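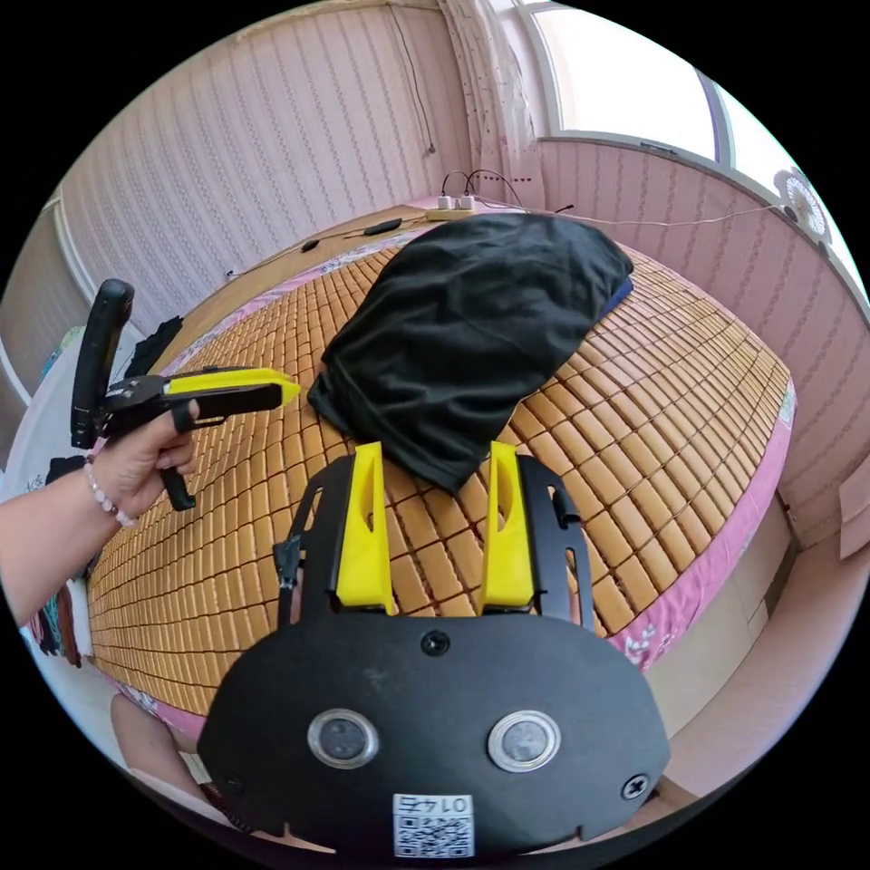 RADBRIDGE - Birkton, which looks after hand-held grippers for people who would like theirs to keep closing, has published its first upkeep guide for the tool. It runs to 42 pages. The previous guide was a sticky note that said "check screws."

The new one also says to check screws, at greater length. It opens with the mounting plate and works outward to the yellow fingers, the trigger and the cable, in the order a technician would meet them on a bench or, more often, on whatever flat surface the operator happens to have at home.

"Most of the grippers that come back to us aren't broken," said Raelene Pirihi, service lead at Birkton. "One finger has crept a hair out of line, the operator has squeezed harder to make up for it, and now there are two problems and a sore thumb."

Birkton's workshop handled 843 service calls in the year to August. The largest single group was settled with a screwdriver and a cloth. The second largest was settled by asking which tool the operator had picked up, and the guide accordingly gives a full page to reading the number on the label before writing anything in the log. Pairs are to be serviced together, logged separately and put back in the same case.

There is a chapter on finger wear, drawn from 1,838 inspection records, and a shorter one on triggers, whose author had strong views on snack foods. Fabric work gets its own section: lint should be cleared from the finger slots at the end of each session with a dry brush. Compressed air is discouraged - it moves the lint somewhere more expensive.

The guide was tested by crews at Tarawneh and Drilia, who returned it with corrections, most of them fair. Version 2 is already under way and will include an index.

Copies are free to registered operators from the Birkton service desk in Radbridge. Sticky notes remain available on request.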